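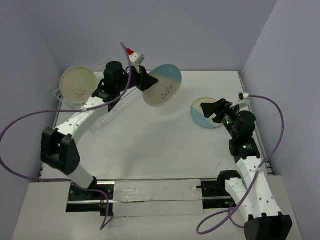

Photo credit: Saskia Tomoana / Tautahi

Dotby Science Library
Sheet 2137: The Petri Dish and What Goes in It
Reading level: Grades 4 to 6
Last checked: 12/03/2020

A petri dish is a shallow, round container with a flat bottom and low sides. Most petri dishes have a lid that is slightly wider than the base, so that the lid fits over the base like the cover of a shoebox. The dish is named after a German scientist who described it in the 1800s. Before that time, people grew microbes on slices of boiled potato, on flat pieces of glass, or in bottles that were hard to look into.

Microbes are living things that are too small to see one at a time without a microscope. Bacteria are microbes. So are yeasts, and so are many molds when they first begin to grow. A petri dish gives microbes a flat place to grow and gives people a clear view of them.

What the dish is made of

Petri dishes are made of glass or clear plastic. Glass dishes can be washed, heated until every microbe on them is dead, and used again. Plastic dishes are usually used once. They arrive at the laboratory in sealed sleeves and have already been made sterile. Sterile means that there are no living microbes on the object at all. This is a stricter word than clean. A plate from a kitchen cabinet may be clean, but it is not sterile.

What is inside

The layer inside a petri dish is called the growth medium. The plural is media. A medium has to do two jobs: it must hold still, and it must feed the microbes.

The part that holds still is agar. Agar comes from red seaweed. It is sold as a powder. The powder is mixed with water and heated until it dissolves, and when the liquid cools it becomes a firm gel. Agar looks a little like gelatin dessert, but it behaves differently in two ways. First, gelatin melts on a warm day, and agar stays solid until it is nearly as hot as boiling water. Second, many bacteria can digest gelatin and turn it into a puddle. Very few can digest agar. The gel stays firm while the microbes grow on top of it.

Plain agar is poor food. The feeding part of the medium is added to the powder. It may include sugar, salts, yeast extract, or protein that has been broken into small pieces. Different microbes need different foods, so laboratories keep many kinds of media.

A dish with agar already in it is called an agar plate, or just a plate. People who work in laboratories use the words "dish" and "plate" as if they meant the same thing. Strictly, the dish is the container and the plate is the container with the medium in it.

Why media have colors

The dish in the photograph has two colors of agar. The upper part is pale blue and the lower part is a cream-beige. The change from one to the other divides the dish more or less in half.

Agar mixed with water has very little color of its own. The color of a plate comes from what has been added to it. Color can be added for several reasons.

Some foods are colored. Yeast extract is tan, and it makes the gel tan or beige.

Some dyes are indicators. An indicator changes color when its surroundings become more acid or less acid. When certain microbes feed on sugar they release acid, and the area near them changes color. The person reading the plate can then tell something about the microbe without touching it.

Some dyes slow down one group of microbes and leave another group alone. A medium made this way is called a selective medium.

Color can also be used as a label. If a laboratory pours several media on the same day, a few drops of harmless dye make it harder to mix them up.

It is not possible to name a medium from its color alone. Two blue plates may contain different things. A laboratory worker reads the writing on the plate or checks the notebook.

Two media in one dish

A dish can hold more than one medium. The most common way to do this is with a low plastic wall across the base. A dish with one wall is called a biplate. "Bi" means two, as in bicycle. One liquid is poured on each side of the wall, and the wall keeps them apart.

There is also a way to do it with no wall. The first medium is poured and allowed to set. Half of the gel is cut away with a sterile blade and lifted out. The second medium is poured into the space. This takes longer, and the two gels touch along the cut, so dissolved material can move slowly from one side to the other.

The reason for using two media is comparison. Suppose the same microbe is placed on both sides. Both halves are then kept at the same temperature for the same length of time. If the microbe grows on one side only, the difference is likely to be caused by the medium. This kind of comparison is called a fair test.

Marks on a plate

Near the middle of the beige half there is a cluster of small dark streaks and marks. A photograph cannot show what they are. Marks on a plate can have many causes, and learning to sort them is part of the work. The main types are listed in this table.

Type of mark: Colony
What it is: A pile of microbes that usually grew from one cell or one small clump
Usual shape: Round dot, smooth or fuzzy

Type of mark: Streak
What it is: A line of growth left where a tool was dragged over the gel
Usual shape: Straight or zigzag line

Type of mark: Scratch
What it is: A cut in the gel or in the plastic
Usual shape: Thin line with sharp edges

Type of mark: Pen mark
What it is: Writing on the outside of the dish
Usual shape: Letters, numbers, dots

Type of mark: Speck
What it is: Dust, or powder that did not dissolve
Usual shape: Any

A colony that can be seen without a microscope contains a very large number of cells, often millions. The first cell divides into two. Each of those divides again. Growth continues in this way until the food runs low or waste collects.

How microbes are put on the gel

Putting microbes on a plate is called inoculation. The tool most often used is a loop, which is a thin handle with a small ring at the end. The ring is touched to the sample and then drawn lightly across the gel. The gel should not be torn.

In a method called streaking, the loop is drawn back and forth in one area, cleaned or replaced, and then drawn through the edge of that area into a fresh one. Each new area receives fewer cells. By the last area the cells are far enough apart to form separate colonies.

Keeping plates

After inoculation the plate is put into an incubator. An incubator is a box that stays at one temperature. The Pinari classroom unit is set to 77 degrees Fahrenheit. Medical laboratories usually set theirs warmer, close to the temperature of the human body.

Plates are kept upside down, with the gel at the top. Water leaves the gel as vapor and collects as drops on the coolest surface. If the plate is right side up, drops can form on the lid and fall on the colonies, which spreads them. Agar that has set properly stays in place when the dish is turned over or stood on its edge.

Plates are also labeled on the base, never on the lid. Lids can be switched by accident. The base always stays with its gel.

Safety

Do not grow microbes at home. A microbe that is harmless in small numbers may not be harmless after it has multiplied on a plate. At the Uter school program, inoculated plates are taped shut, students look at them with the lid on, and an adult sterilizes them before they are thrown away. Wash your hands after handling any plate, including an empty one.

Words used on this sheet

Agar: a gel made from red seaweed
Biplate: a dish with a wall that divides it in two
Colony: a group of microbes large enough to see
Incubator: a box that holds one temperature
Indicator: a dye that changes color with acid
Inoculation: putting microbes on a medium
Medium: the material that microbes grow on or in
Sterile: having no living microbes

Related sheets: Yeast and Bread Dough; Seaweeds of Cold Water; How a Microscope Is Focused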